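# Indoor Paint Color and Reading Comfort

Project report, Dec 9, 2023
Group: Eugénie Roussel, Yannick Ferrand, Shayne Faulkner
Supervisor: Gilles Marty

## 1. Question

Our study rooms are being repainted next year, and the students were asked which wall color they would like. Most of the talk was about looks. We wanted to know if a darker or warmer wall makes it harder to read printed text when the lamps stay the same.

## 2. What we did

We used one small room on the second floor with no window. Three walls were covered with hanging panels that we could swap between sessions. The panels came in white, pale blue, and a muted olive. The paint was a matte type from Masson, two coats on each panel. Évan Bouvier from the year above helped us hang them and showed us how to use the light meter.

A total of 36 students took part. Each one read three short texts, one per wall color, and then filled in a sheet with a comfort score from 1 to 10. The texts were matched for length at 700 words each. We changed the order of the colors from reader to reader so that tiredness would not always fall on the same one.

The ceiling lamp was never changed. We measured the light on the desk before each session and wrote it down on the same sheet.

## 3. Wall color and light

A wall sends part of the lamp light back into the room. White paint sends back a lot of it, and darker paint keeps more. In a small room this matters more than in a large one, as the walls are close to the desk. Olive and beige tones also shift the light a little toward yellow – some people like this and some find it dull.

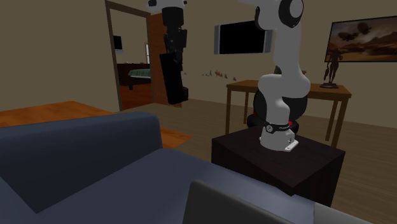 *Figure 1. Plain olive-beige walls in a dim room (computer rendering).*

In our room the white panels gave the highest reading on the desk, 774 lux. Pale blue came second and olive was the lowest of the three. All three were still bright enough for normal reading, so none of our readers was working in poor light.

## 4. Results

Comfort scores for white and pale blue were very close, and we don't think the gap means anything. Olive scored lower on average, but the answers were spread out much more. Several readers gave olive their best score of the day and wrote that white was "too hard" or "like a clinic."

Reading time did not change in any clear way with wall color. The slowest readers were slow on all three texts.

## 5. Problems

The panels did not cover the door wall, which stayed cream the whole time. We also lost a set of sheets in August during the trial run and had to redo those readings. Sessions lasted 40 minutes including breaks, and a few people said the last text felt long whatever the color was.

We did not ask about screens. Many students read on a laptop, and the results could be different there.

## 6. What we suggest

Either white or pale blue would be fine for the study rooms. If olive is chosen, each desk should get its own lamp – the ceiling lamp alone leaves the corners dark. We would keep olive for the lounge, where people mostly talk.

The score sheets and light readings are in the blue folder in the physics prep room. Shayne has the spare key.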